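**Clerkine: online services working group, minutes, April 6, 2020**

Held by video call. Mairéad Mulcahy in the chair, Ojārs Šimkus taking notes. Also on the call: Ivars Tamošiūnaitė, Ivars Grīnberga, Aivar Luik.

**1. Previous minutes**

Approved with one fix. The hosting renewal is billed to Basier, not to Vesley.

**2. Moving orders off paper**

Ivars T. reported that 568 customer accounts have been copied into the new ordering system. Over 400 of them have a working email address. The others still order by phone or fax, and the sales desk keys those orders in by hand.

Aivar asked if we could close the fax line in June. Mairéad did not want to set a date until the phone customers have been contacted. Ivars G. said two of the larger accounts at Vesley will not use a login and want a PDF form they can email back. It was agreed to offer the form for now and look at it again at the June meeting.

The consultant's report recommends one login for ordering, invoices and support. Ojārs said the invoice system can't do this without an upgrade. He has asked for a price.

**3. Website**

The new page layout was shown on screen. Text is in place on 5 pages. The products page and the contact page are still waiting on copy from Aivar.
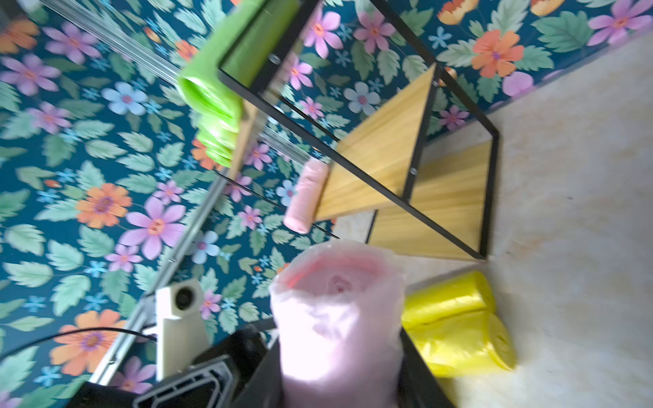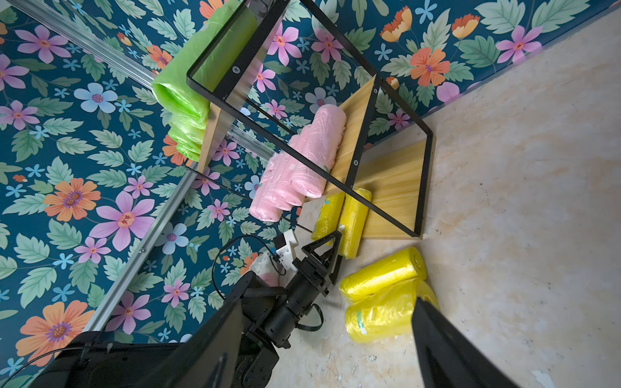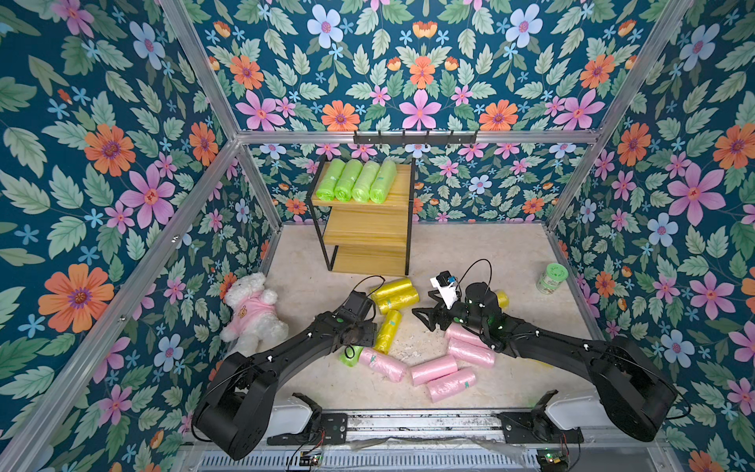

Floral wallpaper is in all three pictures.

Ivars G. said the menu is too long on a phone. Tosh will be asked to cut it down to four entries and move the rest to the footer. Mairéad asked that the opening hours stay at the top of the contact page, as that is what most callers ask about.

There was some discussion of the search box. Ivars T. tried several part numbers and got no results when the dash was left out. Tosh has been told. No fix date yet.

**4. Working from home**

Staff in accounts can now reach the shared drive from home. Two people still have trouble with the connection dropping in the afternoon. Ojārs thinks it is the older laptops and will swap one to see if it helps.

Passwords are being sent around in chat. Mairéad asked everyone to stop doing this. Ojārs will send out a short note on the password manager.

**5. Costs**

The consulting hours with Basier are within budget. Aivar asked for a breakdown by task, as the last invoice had a single line on it. Mairéad will request one before it is paid.

Paid search ads are on hold. Ivars G. would like to restart them once the search box is working.

**Actions**

- Aivar: copy for products and contact pages
- Ivars T.: call list for accounts with no email address
- Ivars G.: PDF order form, draft to Mairéad
- Ojārs: upgrade price, laptop swap, password note
- Mairéad: invoice breakdown from Basier

**6. Other business**

Aivar asked if the customer newsletter could go out by email only. Held over to the next meeting.

Call ended after item 6. Next meeting date to be sent by email.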